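Home Forums Members Search Log in
Forums > Member Services > Venue and Amenities

Proposed change to café closing duties, Dindola Hall
Posted September by Trernus_Secretariat

Trernus_Secretariat
Members are advised that the operating agreement for the café at Dindola Hall expires at the end of the financial year. The current operator, Muvier, has offered to renew on the condition that user groups clean the service area themselves after evening hire. In return, the hourly hire fee would fall and the annual cleaning levy of $1,352 per group would be abolished. Comments are invited in this thread before the matter is put to a vote.

harbourside_choral
Our group supports the proposal in principle. We have paid the levy for several years and have never used the coffee machine. It would be appropriate, however, for the agreement to define "clean". The present wording reads "left in a reasonable condition", and we have received two notices under that clause without being told what was unreasonable.

Ledger_716
I must respectfully disagree with the previous poster. The levy pays for a trained cleaner who understands food safety obligations. If a group leaves the service area in poor order and the café opens at 6.30 am, the operator carries the risk and will in due course seek to recover the cost. I would want to see the indemnity clause before supporting anything.

Trernus_Secretariat
The draft indemnity is at Schedule B. Liability is limited to $200 per incident, payable by the group holding the booking.

Ledger_716
Thank you. Schedule B does not state who determines that an incident has occurred. I maintain my objection.

quilters_north
May I ask whether consumables would be supplied? Under the arrangement with Begum, before Muvier took over, groups were expected to bring their own detergent and bin liners, and over one year our outlay came to $1,118. That was hardly a saving.

Trernus_Secretariat
Muvier would supply detergent, liners and paper towel. Groups would be required to notify the office when stock is low.

harbourside_choral
In that case our position is unchanged. I would add that small groups are disproportionately affected by the levy, as it is charged at the same rate whether a group meets weekly or once a quarter. A pro rata levy would be a fair compromise if the proposal is defeated.

Ledger_716
I could support a pro rata levy. I could not support the proposal as drafted.

quilters_north
We would also favour pro rata. Could it please be included on the ballot as a separate option?

Trernus_Secretariat
A pro rata option will be added. For the purposes of the definition requested above, the draft now specifies that benches and the shelves beneath them be cleared of grounds, used paper and trays, and wiped down before the hall is locked. A revised copy is available from the office on request. 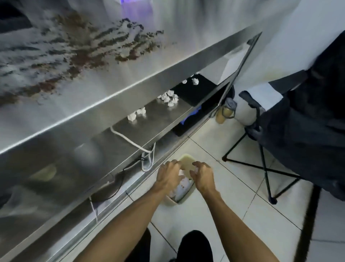 Coffee grounds on a stainless steel counter, with crumpled tissue on the shelf beneath.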